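## 5. Making up the bed

This section covers the Sugden small bed after the slats and mattress are in place (section 4). If the rails have not been tightened, go back and do that first.

**You will need:** one fitted sheet, one blanket, the head pillow, and any extra pillow or cushion you plan to keep on the bed.

1. Clear the bed completely. Books, cards and soft toys go on the floor or a shelf until step 6.
2. Pull the fitted sheet over the two corners at the head, then the two at the foot. The mattress is light and will lift at one end if you start at the foot.
3. Smooth the sheet from the middle outward and push the spare cloth under the mattress.
4. Set the head pillow flat against the head of the bed.
5. Fold the blanket lengthwise and lay it along one side. It can stay there during the day.
6. Put back the extra pillow and one long cushion, if used.

> **Note:** The Sugden sheet has a 5-inch pocket. A deeper sheet will fit but will ride up and wrinkle – tuck it again each morning.

A long round cushion can lie diagonally with its upper end at the head pillow, and a second pillow can go beside it. Move both before the child goes to sleep. 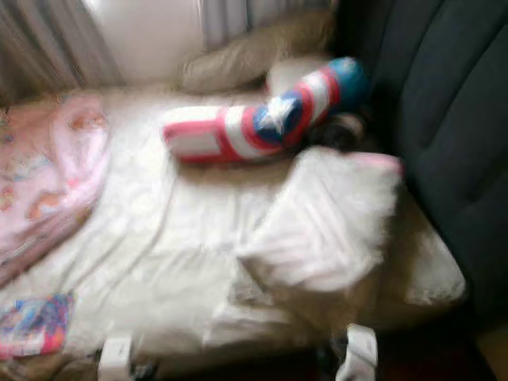

**Can the sheet and blanket be washed together?**

Wash them separately the first time, in cold water, and together after that if the water stays clear.

> **CAUTION:** Do not hang cushions or blankets over the side rail. They hide the gap between rail and mattress, which must be checked each time the bed is made.

7. Run your hand along both rails. If you can feel a gap, push the mattress back to the center and repeat step 3.
8. Check the floor on both sides for anything that slid off.

Replacement sheets are sold under part number 602, and the head pillow under 300. Order either from Woststead and give the bed size printed on the label under the foot rail. Pevton sheets also fit, but the corners are tight – stretch them before the first use.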